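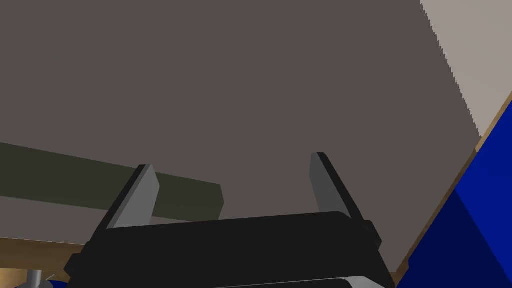

Picture credit: simulation view supplied by Koubek, reproduced with thanks

Zistby Makers' and Menders' Society
Minutes of the February meeting, held at the Bernik rooms after our visit to the Koubek open day

The chair opened at 7.30 pm and thanked everyone for coming on straight from the visit, some of us still in our coats. Apologies were taken as read. The minutes of the last meeting were agreed, with the spelling of Bernik put right in item four.

1. The visit
Members were made very welcome at Koubek, with tea on arrival and a good deal more cake than we deserved. The demonstration was of a robot gripper working in a simulated room, all of it made by computer, and our hosts were patient in explaining that a task can be tried there many times over before any real machine is asked to do it. They told us the program, which they call Florko, had been through 1,936 practice runs, and that 431 of those had been kept for closer study.

Several members remarked on how odd it is to see a room from the gripper's own position – one feels rather like a mouse looking out between two fence posts. There was a long and friendly discussion about how one judges distance from such a place, and the secretary regrets that not all of it could be written down.
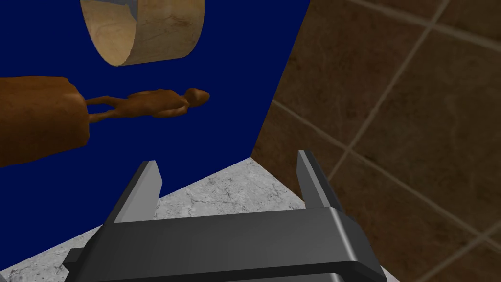

The open gripper in the simulated room, with the wooden ring and the little figure beyond.

The small figure was a great favourite. One member, who has turned wooden toys for many years, wished to know who had carved it, and took the news that it was a computer model in very good part. The marble was thought handsome and the brown tiles less so, although a member who has just had her kitchen done spoke up warmly for them.

2. Questions put to our hosts
It was asked whether the gripper knows what it is looking at. The answer was a full one and went on into the second pot of tea, but the gist was that it depends on the task it has been set. It was also asked whether a society such as ours might try the program for itself, and Koubek kindly offered an evening session for up to 30 people, date to be settled.

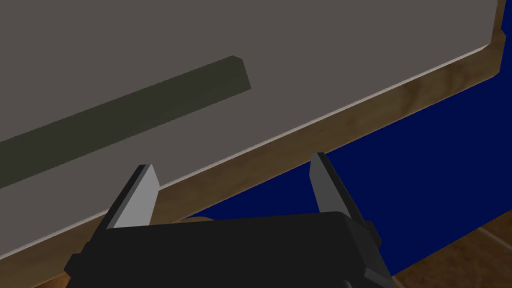
Gripper with fingers apart beside the wooden rim; dark green bar on the grey surface, left.

3. Matters arising
Agreed to accept the offer of an evening session, and to give first refusal to those who could not get a seat in the minibus this time. Agreed also to send a card and a jar of the society's marmalade.

The minibus account came to less than feared. A balance of 600 pounds remains in the outings fund, and it was felt we should leave it there until the roof estimate is in.

4. Any other business
A pair of brown gloves was left on the minibus and is now with the secretary. The bandsaw is back from repair and may be used again, but please sign the book.

The meeting closed at 9.10 pm. Next meeting at the Bernik rooms, usual time, when suggestions for the summer outing will be taken.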